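April 8, 2019
Bench notes, wireless contact sensors, battery and false alarm work

Picked up where the last entry stopped. The door contacts on the Evden panel are all enrolled again after the reset. Zone 2 took three tries. The panel says "learned" before it has stored the serial number, so if you back out of the menu at that point the zone comes up blank. Wait for the second beep. I have written this on the tape on the panel lid as well.

Main job was the missed-supervision fault on the Tesel contacts. Background for anyone reading without the earlier pages: each contact checks in on a timer, and the panel logs a fault if it goes long enough without hearing one. Two of the contacts in the long-run set have been logging faults overnight and clearing by morning, with no tamper and no low battery flag.

Pulled both and put them on the meter. Resting voltage is fine on both cells. Under transmit load the first one dips hard, well below what I'd expect from a cell that reads good at rest. The second one dips a little and recovers. Swapped cells between them and the dip followed the cell, so the board is cleared on the first unit. The second unit I'm not sure about yet.

Put the first unit through the cycle rig with a fresh cell: 4000 open/close cycles at 10 per minute. Panel log shows 206 supervision check-ins over the same run and no faults. Reed switch opened and closed cleanly for the whole run going by the event count, which matches the rig counter.

The magnet gap matters more than the data sheet suggests. On a steel frame with the spacer left out, the contact would stay closed until the door was open wider than I would like on a front entry. With the spacer in it behaved. We should stop treating the spacer as optional on steel doors. It was in the bag for every kit I opened and the install sheet only mentions it in the small print on the back.

Motion sensor, Gallagher room. Moved it from the corner to the wall beside the window to see if the afternoon false alarms would go away. Two triggers in the old spot yesterday, none in the new spot so far, but it was cloudy all afternoon so that proves little. The heat vent is the other suspect. I want a sunny day with the heat off before I write down a cause. Sensitivity is on medium, pulse count 2, and should stay there until this is settled. Please don't change both at once.
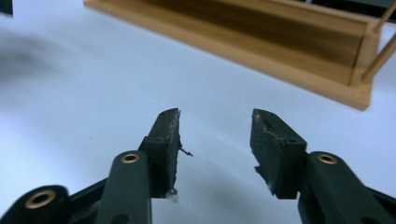 Mairéad McGrath read the draft of these notes and disagrees with me on the overnight faults. She thinks the cell is a side issue and that the real trouble is cold. Both contacts that faulted are on the north side, and a weak cell that gets by at room temperature will sag a lot more at night by an outside door. She wants the old cell kept and run in the cold box before anyone throws it out. Fair point. I had only looked at them warm. Both old cells are taped to a card in the top drawer, marked A and B. A is the bad one.

She also asked why the panel doesn't raise a low battery flag before it raises a supervision fault. I don't have a good answer. My guess is the contact measures its own battery at rest and not while transmitting, so it never sees the dip. That would fit cell A. I can check it by feeding the board from the bench supply with a resistor in series and watching whether the flag ever gets sent. If it doesn't, that goes to Tesel as a question.

Siren test. Remex indoor siren on the same panel, entry delay set to 30 seconds, then 45. The delay is honored on the front door zone but not on the side door, which goes straight to alarm. Side door was still set as a perimeter zone from the tamper tests. My mistake, changed to entry/exit and it's fine now. Ear plugs are in the box by the meter.

Also the keypad backlight goes out after ten seconds and there is no setting for it that I can find. Annoying when entering long zone names. The installer menu on the touch screen version has one, so it may just be missing from the basic keypad.

To do:
Cold box run on cells A and B, in the first unit, overnight.
Series resistor test for the low battery flag.
Second unit on the cycle rig with a fresh cell, same count as the first.
Sunny day check on the motion sensor, heat off.
Rewrite the steel door step on the install sheet – spacer goes in the main text.
Order more cells. There are four left, and the cold box run shouldn't use new ones.

Left the panel armed in stay mode on the bench with the siren unplugged – plug it back in before running any zone tests.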